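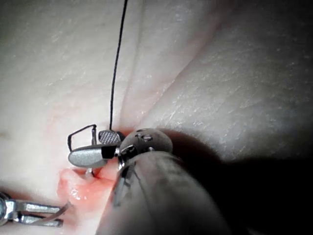 1. Introducción

El presente informe recoge el trabajo realizado en la asignatura de Materiales Biomédicos sobre el comportamiento del nudo en hilos de sutura no absorbibles. El objetivo era comparar la seguridad del nudo en dos hilos monofilamento y un trenzado, todos de calibre 3-0, en función del número de lazadas y del medio de conservación previo al ensayo.

La seguridad del nudo se define aquí como la capacidad de mantener el lazo cerrado bajo carga de tracción hasta la rotura del hilo. Un nudo que desliza antes de romper se considera fallido, aunque la carga alcanzada sea elevada. Este criterio es más estricto que el de la resistencia máxima y obliga a registrar el modo de fallo de cada probeta.

2. Antecedentes

Los hilos de sutura se clasifican por su origen (natural o sintético), por su estructura (monofilamento o multifilamento) y por su degradación en el organismo. El monofilamento atraviesa el tejido con poca fricción y ofrece menos superficie a la colonización bacteriana, pero tiene memoria elástica y tiende a recuperar la forma con la que salió del envase. El trenzado es más flexible y el nudo asienta mejor, a cambio de un mayor arrastre.

El nudo es el punto débil del conjunto. La curvatura del hilo concentra tensiones en la entrada de la primera lazada y reduce la carga de rotura respecto al hilo recto. El coeficiente de fricción entre hilos controla el deslizamiento y depende del recubrimiento, de la humedad y de la tensión aplicada al cerrar.

3. Materiales y método

Se emplearon tres hilos, identificados como A (polipropileno, monofilamento), B (poliamida, monofilamento) y C (poliéster trenzado con recubrimiento). Los tres se adquirieron al distribuidor Tulico en el mismo pedido.

Los nudos se ejecutaron alrededor de un cilindro de acero pulido, siempre por la misma persona, con porta de punta recta. Se utilizó el nudo cuadrado, con una primera lazada doble seguida de lazadas simples en sentido alterno. Los cabos se cortaron a 3 mm. Cada lazo se retiró del cilindro y se montó entre dos ganchos en la máquina de tracción Postov del laboratorio, con velocidad de cruceta de 100 mm/min.

La mitad de las probetas de cada grupo se ensayó en seco. La otra mitad se sumergió en solución salina a temperatura ambiente durante 2 horas y se ensayó inmediatamente después de escurrirla. Se descartaron las probetas con marcas visibles del porta en el tramo útil y las que rompieron en contacto con el gancho.

El tratamiento de datos se realizó con una hoja de cálculo. Se comprobó la normalidad de cada grupo y, en los casos en que no se cumplía, se recurrió a una prueba no paramétrica.

4. Resultados

En el hilo A los nudos de menor número de lazadas deslizaron en la mayor parte de los ensayos, tanto en seco como tras inmersión. Al añadir una lazada simple el modo de fallo pasó a ser la rotura, localizada casi siempre en la entrada del nudo. La dispersión de la carga máxima fue la más alta de los tres materiales.

El hilo B mostró una diferencia clara entre medios. Tras la inmersión, el nudo resultó más fácil de compactar y la carga de rotura descendió, lo que concuerda con la absorción de agua propia de las poliamidas.

El hilo C rompió sin deslizamiento previo en casi todas las configuraciones. En las probetas húmedas se apreció un asentamiento inicial, visible como un escalón en la curva fuerza-desplazamiento, que no llegó a abrir el lazo.

5. Discusión

El aumento del número de lazadas mejora la seguridad hasta que el modo de fallo cambia a rotura. A partir de ese punto solo incrementa el volumen de material, sin ganancia en carga. Marlies Sutter, tutora del trabajo, señaló en la revisión intermedia que la tensión de cierre no estaba controlada. Se trata de la principal limitación del estudio: un cierre manual introduce una variabilidad que no puede separarse de la propia del material.

Tampoco se ha considerado la carga cíclica. Los ensayos estáticos no reproducen los movimientos repetidos de una herida en el abdomen o en una articulación.

6. Líneas futuras

Se propone repetir la serie con un dispositivo de cierre por peso calibrado y ampliar el ensayo a 300 ciclos de carga y descarga antes de la rotura. Convendría incluir también un hilo absorbible, con inmersión prolongada a temperatura corporal.

7. Agradecimientos

A Delwyn Cartwright, por la puesta a punto de la máquina de tracción, y al taller Tirthorpe, por el mecanizado de los ganchos.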